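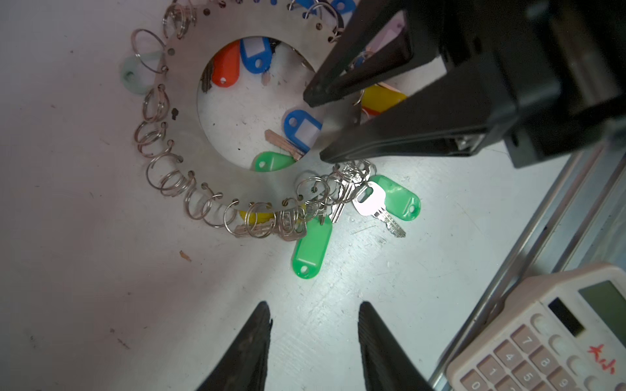

What should I budget for a two-arm tabletop setup if it has to handle small, fiddly stuff? More than the arms, sadly. Plan on the arms taking 70 percent of the money and let the grippers, wrist cameras, mounts and spare fingertips eat the rest.

Home | Arms | Grippers | Spares | Contact

I run the equipment pages here at Altside, and the Toprak bench kit is the one I get the most mail about, so let me tell you how I'd buy it (with my own money, I mean!). Get two grippers from day one. Key rings, tags and anything else that slides over itself are miserable with one hand, and adding the second arm later means drilling the bench again, new cables, the whole deal.

Next, fingertips. The angled ones are part number 1541 and I'd put seven spare pairs on the first order. Güven Sönmez over in purchasing thinks I'm nuts, but he's never waited on a shipment from Puvside in March. They're $111 a pair, and the tips do wear when you work right down on a hard surface all day.

Get a light-colored work surface, too, and don't pay extra for a fancy one. It will get scuffed. Ours are scuffed and we work on them just fine.

Wrist cameras: one per arm, small as you can find. A big camera bumps into things every time you reach low, and then you're pricing a new camera.

The support plan from Laltport is optional. I'd skip it the first year if you have one handy person in the building, and take it if you don't. Nesrin Aydoğan does our quotes, and she'll happily split the order over two budget years if you ask before she sends the paperwork.

Lead time on the mounts is still the slow part, so order those first.

Last updated: March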